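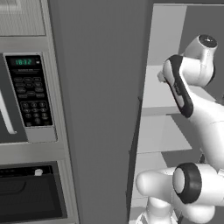 Shahla Kiani wrote in to ask why we'd pay for kitchen simulation at all when the arm itself still isn't on order, and whether that money wouldn't be better saved for the real thing.

Fair question, Shahla! I went back and forth on it myself. The Feletti license runs us $617 for the season, and the Clarnden wrist repair last May cost $2451 before shipping (I still wince). So I'd like us to get our reaching-into-shelves mistakes over with on screen first – the oven, the cabinets, all of it – and then talk to Grinorico about a quote.

Two things I still need before the budget goes in. One is the Mancuso service plan, which they only price in blocks of 40 hours. The other is lead time, and I've been told 6 weeks, but I want that in writing. If you've bought an arm lately and have numbers to share, send them to me or to Osvaldo Rinaldi by noon the day before our next meeting.

Home News Projects Equipment Contact

Newsletter > Equipment > Planning and Budget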